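Cables all over the floor under the bench: tray, clips or leave it?

Tremdale Makers and Menders board > Workspace > Tidying and storage

kettlewick
Posted 6 Jan 2023

After some advice on the floor under the padded table. I've let it go for too long and now every time I sweep I end up pushing the same loops of cable from one side to the other.
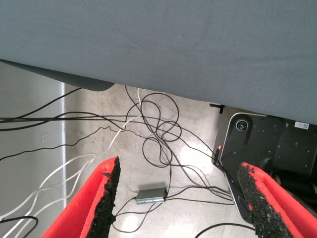 What I've got and what I'd like

Concrete floor, unsealed, with stains that have been there longer than I have. There's one socket low on the wall. Black cables and white cables, all mixed up. The table has a grey-blue fabric cover and I don't want to put screws up into it from underneath if I can avoid it.

I'd like to be able to get a broom right under and back out again. I'm not bothered about it looking smart. Budget is whatever a tray costs, within reason.

Has anyone done this with stick-on clips, and did they stay up?

baird_lane
Stick-on clips won't hold to fabric. Don't even try. I put some on the back of a covered headboard and they were all on the carpet by the morning.

If you can't screw into the table then you want something that clamps to the frame or legs. There's a dark grey bracket thing under yours on the left. What's that attached to? If it's solid you could run a strap round it and hang the lot from there.

kettlewick
It's part of the table support. I'd rather not hang weight off it, as I need to get at it now and then.

Sem Wouters
Before buying anything, unplug the lot and lay it out. I did my bench at Carnside last April and of the cables on the floor, 9 weren't connected to anything at either end. They'd just been left there when something was moved. A third of the mess went in the box before I'd opened a packet of ties.

Then sort by length. Most loops on the floor are a long lead doing a short lead's job. Swap the worst ones for shorter and you may not need a tray at all.

pomfrey
Agree with Sem about laying it out, disagree about buying shorter leads. You'll move the bench in a year and curse yourself. Coil the spare, put a hook and loop tie round it and get it off the floor. Long leads are useful.

Sem Wouters
I've had the same layout for years. If you move things often then fair enough, keep the long ones. But a coil the size of a dinner plate has to live somewhere and it usually ends up back on the floor.

Ineke Verhoeven
A few practical points from having done several of these.

Keep the white ones and the black ones separate to begin with, whatever they are. It looks as if your white ones already run more or less together towards the left, so tie those as one bundle and get them out of the way first. Then you're left with one colour to untangle and it goes much faster.

Label both ends before you unplug. Masking tape and a biro will do. Fold the tape over itself like a flag so it doesn't leave glue on the cable.

Don't pull the ties tight. You want to be able to slide a cable out later. And please don't use the thin plastic zip ties on anything you might change, you'll nick the insulation sooner or later trying to cut them off.

For the tray, a wire basket type is easier than a solid one. You can drop a cable in anywhere along it and the dust falls through.

baird_lane
The dust falls through onto the floor, where he's trying to sweep.

Ineke Verhoeven
Yes, and then he sweeps it. With a solid tray it sits round the plugs and stays there.

dunnock67
Another vote against trays. I had a Kunach one, the 1000 mm, and it sagged in the middle once the power bricks were in. It's in the shed now holding bamboo canes. What I use is a length of plastic trunking along the bottom of the wall, the sort with a lid that snaps on. Everything goes down to the wall by the shortest route, along in the trunking and up again where it's needed. Nothing crosses the open floor.

Your socket's on the wall anyway so you're halfway there.

kettlewick
I hadn't thought about trunking. How do you fix it to concrete? I'd have to drill, I suppose?

dunnock67
Fix it to the wall, just above the floor. Mine is plasterboard and I used the adhesive backing plus a screw at each end. If yours is painted masonry you'll want plugs. Check what's behind before you drill anywhere near that socket, the feed might come up or down to it.

pomfrey
Please do check. Get a detector, or borrow one. And leave a gap round the socket so you can get the faceplate off.

Trunking is fine for stuff that never moves. For anything that gets unplugged it's a nuisance, the lid goes missing inside a week.

dunnock67
Mine's been on since I fitted it.

fernhaugh
Cheap option if you only want to sweep: a plastic crate. Bundle everything, put the bundle and the extension block in the crate with slots cut in the sides, slide the crate out when you want to clean. Cut the slots big and leave the lid off so nothing gets warm in there. Mine cost me 5 pounds.

baird_lane
The crate's not a bad idea. You need enough slack to slide it though.

fernhaugh
He's got slack.

kettlewick
Thanks all. I'm going to do the laying out and labelling first, white ones then black, and see what's left in the middle. Then trunking along the wall for the ones that stay put and probably a crate for the rest. No tray for now.

Does anyone know what shifts old marks from bare concrete? If I'm going to have the floor clear I might as well scrub it.

pomfrey
Depends what they are. If it's oil, cat litter ground in with your boot and left overnight, then washing powder and a stiff brush. Rust needs something else. Try a small patch at the back first, and keep the water well away until all the cables are up.

Ineke Verhoeven
Seal it once it's dry. Bare concrete makes its own dust and you'll be sweeping for ever otherwise. Two thin coats, and give it longer than the tin says before you put anything back.

Sem Wouters
Count the dead ones when you lay them out. I'd like to know if you beat mine.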